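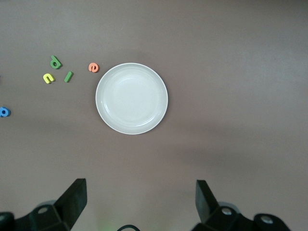 # Setting Up and Maintaining the Letter-Sorting Cell

Final report, Automation Workshop module
Submitted by Ismael Vieira, February 2025

## 1. Purpose of the report

This report records how the letter-sorting cell in the Medeiros teaching laboratory was brought back into service and how it is now looked after. The cell consists of one robot arm with a two-finger gripper, a small camera mounted close to the gripper, and a plain brown work table. Its task is to pick up foam alphabet letters and place them in a shallow white dish.

The cell had been used by the previous group until September and then left standing. When it was handed over, the arm moved correctly but the gripper did not close evenly, and the position of the dish as calculated from the camera did not agree with its real position on the table. The aim of the project was to correct both faults and to leave written instructions for the next group.

## 2. Condition at handover

The inspection followed the checklist in the Susomwood handbook, which is the laboratory's own guide to its equipment. The following points were noted:

- The right finger reached the centre line before the left one.
- Two screws on the right bracket could be turned by hand.
- The gripper cable had been tied too tightly and pulled when the wrist turned.
- The camera calibration file belonged to an earlier mounting position.

No fault was found in the arm joints or in the emergency stop. The control program, Olletik, started normally and reported no errors, although it had no means of detecting the loose bracket.

## 3. Work carried out

### 3.1 Gripper

Power was switched off and the arm was locked in its service position. Both fingers were removed, wiped clean and refitted against a straight edge. The bracket screws were taken out one at a time, treated with thread-locking fluid and tightened evenly. The fluid was left to cure overnight before the gripper was used again.

The closing position was then set again in Olletik. Foam letters are soft and are easily marked, so the closing force was reduced in small steps until a letter could be lifted without a visible dent. The final setting was 30 per cent of the available force. At lower values the thin letters, the "l" in particular, slipped out when the arm accelerated.

### 3.2 Cable

The tie nearest the wrist was cut and replaced with a looser one, leaving a short curve of cable at the gripper. The wrist was turned slowly through its full range by hand control to check that the cable neither pulled nor caught on the fingers. The first attempt left too much slack and had to be repeated.

### 3.3 Camera

The camera was calibrated with the printed board supplied by the laboratory, using 18 positions of the arm. Three of these had to be taken again owing to glare from the ceiling lights. The new file was saved under the project name, Usance, and the old one was moved to the archive folder so that it could not be loaded by mistake.

## 4. Trials

Each trial began with the gripper open above the table and one letter to be picked. In the first set of 9 trials, the arm placed seven letters in the dish. Both failures involved letters lying at an angle that the program had read wrongly: a "d" and a "p" have the same outline once turned, and the stored gripping point was applied to the wrong end.

The gripping point was moved to the middle of the stem for both letters. A second set of 9 trials was completed without a dropped letter.

## 5. Routine care

The next group is asked to keep to the following routine.

1. Before each session, check all visible gripper screws for movement.
2. Wipe the finger tips with a dry cloth.
3. Open and close the gripper twice with nothing between the fingers and watch that both sides move together.
4. Repeat the calibration whenever the camera or its bracket has been touched.
5. Enter any change of force setting in the logbook, with initials.

## 6. Remaining matters

The left finger pad shows slight wear and should be replaced before the end of the year — a spare pair is kept in the drawer beneath the controller. The calibration board has a bent corner and a new one has been requested.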